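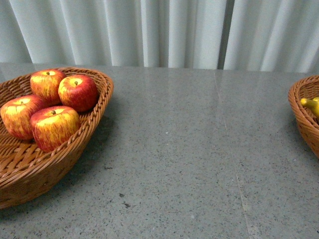

Fruit on the Bench: a small gallery

Every March the Trallwood staff kitchen gets its fruit basket back, and every March it draws more interest than the parking policy.

The basket is the oval wicker one, with the fat braided rim. It has outlived 2 microwaves and a kettle. The apples are from the Jedberg orchard stall, four to a basket, a figure settled after a long and fairly bitter exchange of emails about bruising. The grey speckled top is the same one you've been putting your mugs on, and yes, the join between the slabs still collects crumbs. The curtain came back from the cleaners in a better mood than most of us.

Apples and bananas

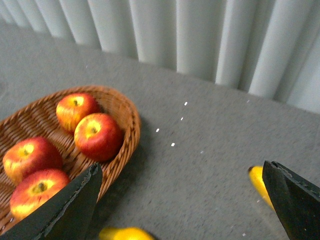 Trallwood Social Club, Kitchen and Garden Group

Red apples with yellow around the stems, and a couple of bananas out on the tabletop. There is a school of thought, led by Imre, that bananas should never share a basket with apples if you want the apples to last the week. There is another school of thought that says fruit is for eating and should not be around long enough to have neighbours. The deep red one is always the first to go. Pale ones get picked up, looked at and put back by people who then take a biscuit.

Some notes for anyone on the roster:

The stall packs up at 2, so get there before lunch.
Receipts go in the Bruvex tin on top of the fridge. Last year's total was $60, including one pineapple that was never properly authorised.
Wipe the basket out with a barely damp cloth. Don't soak it. It took 24 hours to dry last time and smelled like a canoe.
The basket lives on the left end of the table. Moving it to the right has been tried and there were 23 replies.

Recipes for tired apples are still welcome. Crumble is well covered, thanks.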